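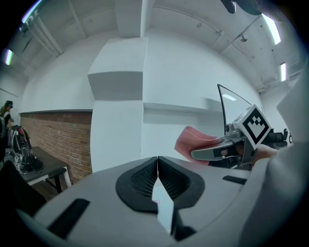

Evening Front Desk Assistant, part-time
Flutby Language School

Flutby is a small school for adults who learn English and Polish. We look for one person to work at our front desk in the evenings, from May until the end of the summer term. If the work goes well for both sides, we would like to continue in the autumn.

The shift starts at 4 p.m. and ends at 9:30 p.m. You will work 25 hours per week. The pay is 1,415 per month before tax, and we pay on the 10th of each month.

What you will do:
Greet students and help them find their classroom
Answer the phone and the school e-mail
Enter new registrations in our booking program, Dellel
Print and copy materials when teachers ask for them
Prepare tea and coffee for the long break
Close the windows and lock the front door at the end of the evening

What we ask from you:
You speak English well enough to explain our prices and course dates on the phone. Polish or Ukrainian is a big help, because many beginners are shy to speak English in the first weeks. You type without many mistakes. You stay polite also when a student is upset about a missed lesson — this happens mostly in the first two weeks of term.

Experience in an office is welcome but not required. Two of our present teachers began at this same desk.

You will be trained during six evenings by Vira Dmytriv, who is leaving the desk to teach full time. The training evenings are paid as normal work. You can also join one of our courses for free, if there is a place in the group and it does not meet during your shift.

How to apply:
Please send a short letter and your CV to Akua Ansah, office manager. In the letter, tell us which languages you speak and from which date you can start. We do not need a photo. If your CV is not in English, please send it anyway and we will manage.

We answer every letter within 10 working days. Interviews take place at the school in the morning and last half an hour. Please bring the name of one person who we can call about your earlier work or studies.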